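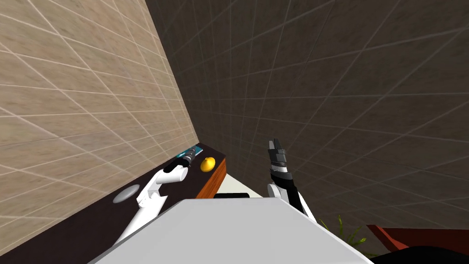
## Open day at the Hulley drug take-back center

I finally made it to the Hulley open day (08/06/2025), and I'm so glad I did! Pumell, the group that runs the place, had 22 of us split into two tours. Ours started at the intake desk, where old painkillers get logged and sealed – no names asked. The pharmacist told us leftover opioids are the thing they most want out of people's cabinets, and I went home and checked mine (oops, a bottle from my knee surgery). There was a naloxone demo too, and free lockable pill boxes by the exit. The next open day is at the Clollora branch in April.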